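Jukstead Handling Lab – Return to Service Checklist, Two-Arm Sorting Cell
Form 316, completed in March after the gripper release fault 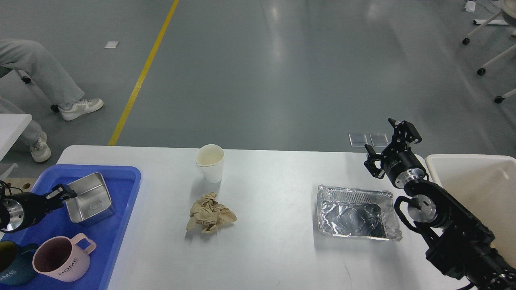 The cell was taken out of service when the left gripper failed to open on command and held its load until power was removed. No injury resulted. The items below must be closed before unattended running resumes.

1. Emergency stop, both stations
Pass. Both arms stopped and held position.

2. Gripper release on loss of signal
Fail. The left gripper stayed closed in 4 of 20 trials. Faso has been asked to supply a replacement driver board.

3. Finger linkages and fasteners
Pass, with comment. Linkages are due for service at 3000 cycles and the left unit had gone past this. The counter has been reset and the alarm turned on.

4. Cable routing
Pass, with comment. Check for snagging at full reach – slack near the joints should be looked at again at the next inspection.

5. Sharp or thin-walled items
Foil trays and open metal containers may be handled at reduced grip force only. Operators must not pull an item from a closed gripper by hand.

6. Floor marking and seating
Action required. Chairs are to be kept outside the working reach of both arms while power is on. Nilluver to confirm the marked distance.

7. Fault log
Incomplete. Two entries have no time of day. Waweru to correct and resubmit.

Result: supervised operation only, at reduced speed. Item 2 is to be retested in full once the new board is fitted.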